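Hanging Around: Small Works in the Lirnside Stairwell
Project report, Exhibition Practice, spring term
Ásdís Egilsson

What I proposed

In January I proposed a show of small works by students and local artists in the Skalldale library. The library said no, then offered the stairwell at its Lirnside branch, where the light is good for one hour and the walls are painted the color of old custard. I took it.

The call for work

I asked for pieces no bigger than a dinner plate. I should have said whose dinner plate. We received 78 entries, several of which would have served a family. Clernby Print Club sent the most, all of them herons.

Choosing

Three of us did the jurying over two evenings. We agreed on four pieces right away and argued about the rest. My notes from the second evening say "more blue?" and then "less blue." Entries were judged without names, though everyone in Skalldale can spot a Hoarau watercolor from across a parking lot.

Hanging

The plan had one row at eye level. Stairs, as I learned with a tape measure in my hand, have a different eye level on every step. We ended up following the slope of the handrail, and the labels went on last, at a slight tilt I have decided to call deliberate.
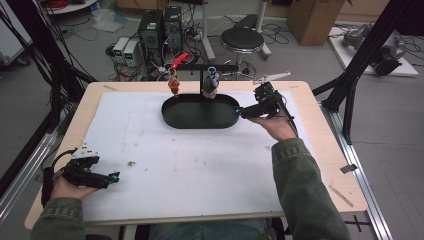

Opening and sales

We opened on 11th May. Eight works sold, five of them herons. The branch kept a small share for its children's corner, and my tutor bought a linocut of a gate, which I have been told will not affect my grade.

What I would change

Print the size limit in inches. Order more hooks. Find a wall that stays level from one end to the other.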